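**July 2020 – Readers wanted for a study of sleep claims**

Every mattress, tea and bedside lamp now promises deeper sleep. Most of the proof we have been shown comes from the people selling the stuff. Tadik is a small consumer newsletter, and we want 30 adults to try these products at home and tell us what they find, even if the answer is nothing.

We take no money from makers. We buy everything at full price, and Hiyori Sugawara peels off the labels before it ships.

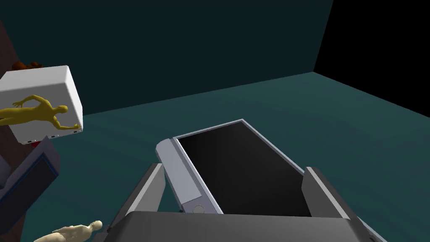 Our last trial, in January, covered weighted blankets. Half the group slept worse. The seller's own survey claimed 3000 happy customers and would not say how they were picked. We expect more of the same this time, but we have been wrong before and would print it.

## What you would do

- Keep a paper sleep diary for 3 weeks. Phone apps don't count – we don't trust their numbers either.
- Use one product a week, as the instructions say, and note the nights you forgot.
- Take one phone call with Moataz Lahlou at the end. He will ask what you disliked. 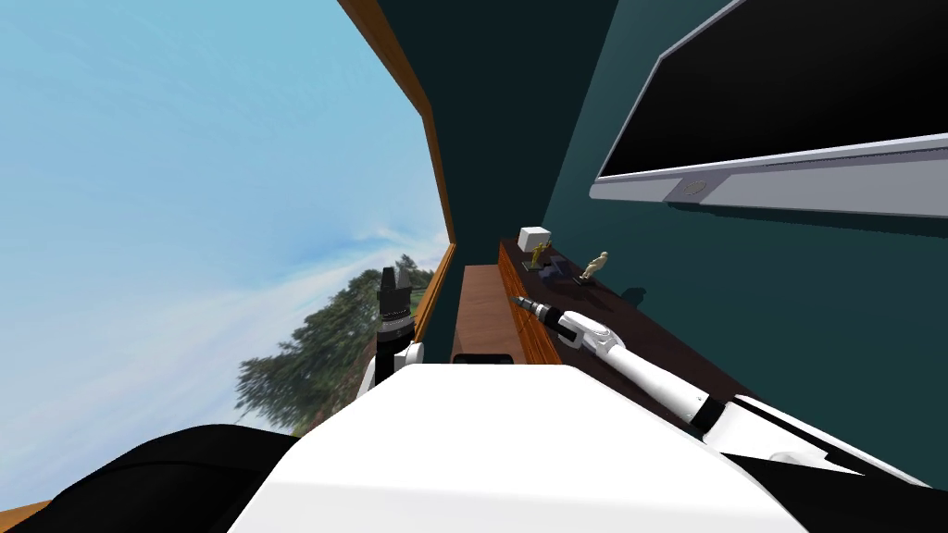 ## Who should apply

Anyone over 18 who sleeps at home most nights. Please don't apply if you work for a bedding or supplement company, or if you are being treated for a sleep problem.

## Pay

$500, paid when the diary comes back, whatever it says. Write to Moataz at the Tadik office with your age, your usual bedtime and the last sleep product you regret buying.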